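HOA fees on a house in Gorwood, what do they cover?

We are under contract on a three-bedroom in Gorwood and close in November. The listing said HOA dues were 166 a month. 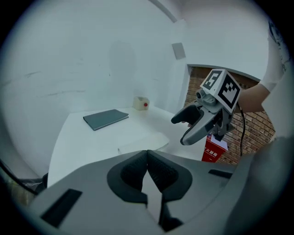
The title company sent over the estimate and there is a second line for a "master association" at 25 a month, plus a one-time capital contribution of $3,566. Our agent says the seller normally pays that last one, but it is on our side of the sheet. Is that normal, and can we still push back? We have 6 days left to review the association documents.

Nukska

Two associations is common in the bigger planned communities. The smaller one covers your street and the lawn service, and the master one covers the gate, the lake and the main road. Listings often show only the first fee. Ask for the budget and the latest meeting minutes from both.

The capital contribution is a different thing. It goes into the reserve fund when a house changes hands, and the association rules usually say the buyer owes it. Your purchase contract can still shift it to the seller. Look for the section on association charges and see which box is checked. If it says seller, send that page to the title company and ask for a corrected estimate. If it says buyer, you can ask for a credit, but do it before your review period runs out. Get the answer in writing – a phone call from the agent is not enough.

Prusotus

We paid ours when we bought in Zamora, almost the same amount. The seller wouldn't budge. Check if they allow fences too, we had to take ours down.

Zamora_west_side

Read the contract first. Agents mix up the capital contribution and the transfer fee all the time. The transfer fee is the smaller one for paperwork, and on our sale the seller paid that and we paid the other.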